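Robots at the Packing Tables: Your Questions

Ekeck Fleston site. Last updated 20 April 2021

Why are we bringing in robot arms?
The sorting tables are the part of the job people ask to be moved off most. On a busy shift one person can make the same reach and turn 1000 times, and wrists and shoulders pay for it. We'd love to hand that reach to a machine and keep the interesting work — checking, fixing, talking to customers — with you.

Will I lose my job?
No positions are being cut for this project. Everyone on the sorting tables keeps their grade and hours, and the agreement runs through December. Any change after that has to be discussed with your shift reps first.

What will the arm do?
It picks up one item at a time and moves it to where it belongs. We're practicing in simulation first, with plain colored cubes, and it's really fun to watch!

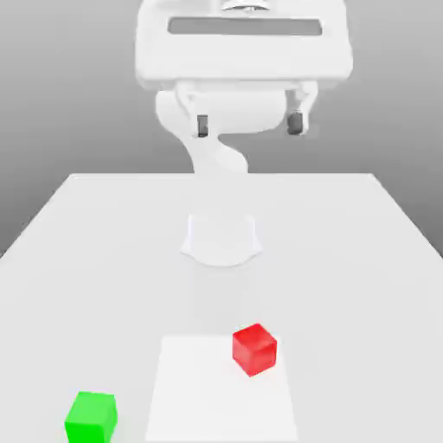

Simulated work table with the gripper open, a red cube on the white sheet and a green cube off it.

Do I need to know how to program?
Not at all. Training takes 2 mornings, and most of it is learning to start, pause and reset a job. If you'd like to go further, Đức Nghiêm runs an open session in the Dutlow room and is delighted to get questions of any kind.

What if it makes a mistake?
Press pause and move the item yourself. You don't need to ask a lead, and a pause never counts against your numbers. Please write down what happened, though — those notes are gold for the setup team.

Can I suggest a task for it?
Yes, please! We have 50 suggestions from the night shift already, including a very good one on returns labels. Drop yours in the box by the time clock or give it to Ilídio Frade.

Who do I call with other questions?
Extension 3388, any shift.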